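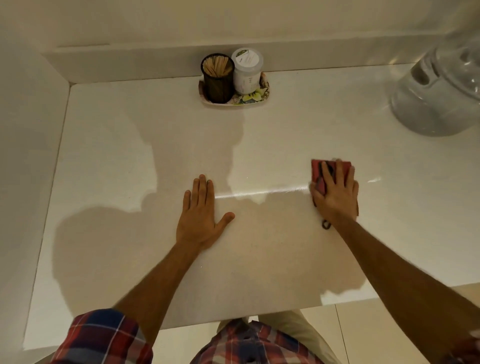
Kengate, June 8, 2025

Counter cleaning trial, second round. Same white counter in the demo kitchen, back corner by the left wall. Cleaner is the Brustero paste thinned with tap water, 28 ml of paste made up to 700 ml. Last round was stronger and left a film that Jaqueline Espinoza could still feel the next morning.

Cloth is the red one with the hanging loop, folded. Refold to a fresh face when the first gets heavy. Left hand flat on the slab for balance, right hand does the pushing. Long strokes side to side, starting at the backsplash and coming forward, then 2 passes the other way. 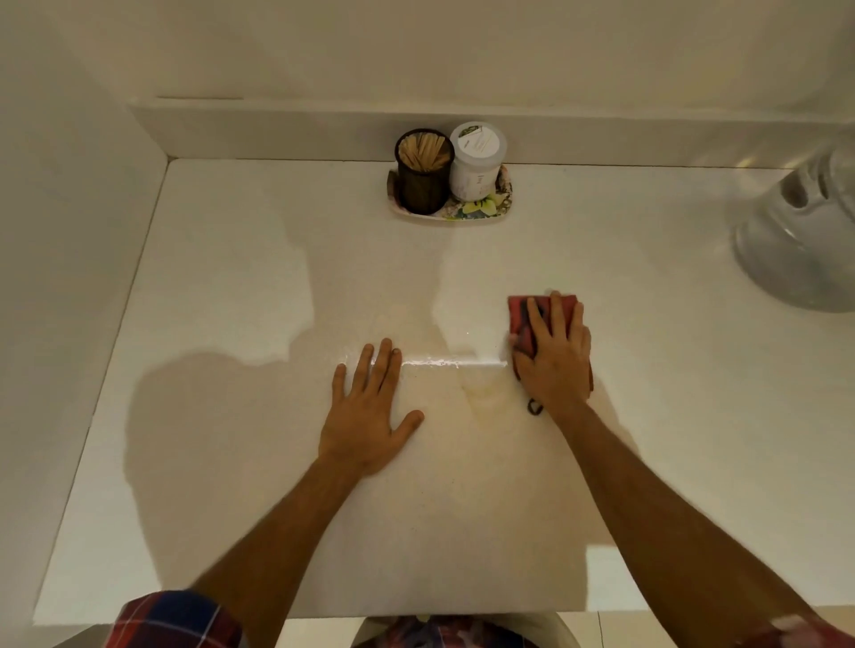

Too much product in one spot still shows up as a line ahead of the cloth. Go back over it with less pressure and it spreads. Pressing harder only moves it along. There's a faint yellowish area in the middle of the counter that I want to keep an eye on. Could be old tea, could be the paste. Check it again when the slab is fully dry and write down which.

The floral tray stays at the back with its two containers, the toothpicks and the white jar. Lift it at the end and do the patch underneath separately. Espinoza wants the backsplash ledge counted as part of the counter from now on, so add it to the sheet.

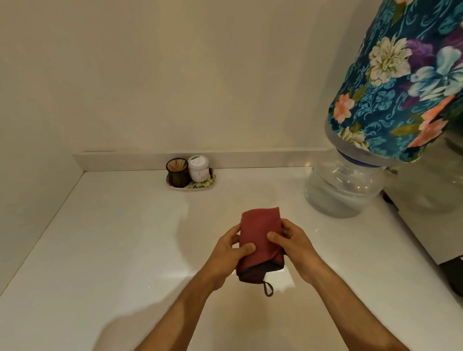 Wrung-out cloth for the finish, no more cleaner. The slab has enough shine that streaks are easier to find from a low angle at the front edge than from straight above. Mark them with a bit of tape before fetching the dry towel.

To do:
Wash the red cloths apart from the white ones, no softener.
Ask Ko for 4 more of the same cloth.
Repeat with the Rorkmont spray on the same counter, same strokes.
Copy the December numbers into this book, they are still on the loose sheet in the drawer.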